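Speaker notes: What our robotics club learned from folding cloth
Joscha Oltmanns, Berkthorpe student showcase

Opening (go slow, let folks find seats)

Hi everybody, and thank you for coming out! I'm Joscha, I help run the after-school robotics club, and I'm going to talk for up to 18 minutes about fabric, which is a funny thing to be fond of — but I am. We began in March with 3 students and one stubborn question: could our arm pick up a piece of cloth and fold it?

Grabbing the cloth
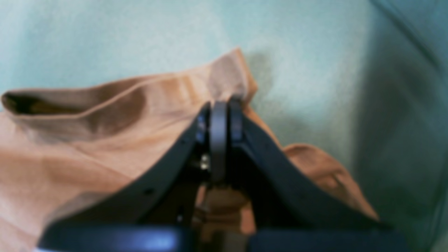
A wooden block stays the shape you left it in, so you can teach a grasp once and reuse it. Cloth gives you a new shape every time you let go. The students named the arm's program Dosetti, and they talk to it kindly when it misses. (Pause here, people usually laugh.)

Finding a corner

Once the cloth is more or less spread out, the next job is choosing where to pinch. We argued over this for weeks. Corners won, mainly for the sake of the fold that comes after. 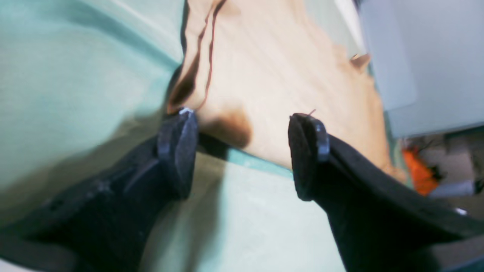

How many practice runs did the students record?
They recorded 400, all driven by hand, and they took turns so that everyone got a fair share of the dull ones.

Mention the Kisberg notebook here. Every run has a line in it, with a word or two on what went wrong, and I'd love for people to come leaf through it afterward.

Letting go

Opening the fingers sounds easy, but where you open them, and how high, decides how the fold lies. Tell the Sundqvist trophy story if there's time.
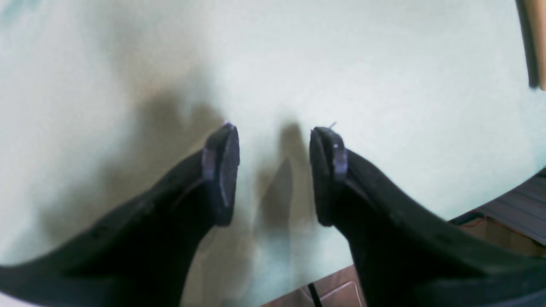

Questions and thanks

Thank the parents for the rides home. Sign-up sheet is by the door.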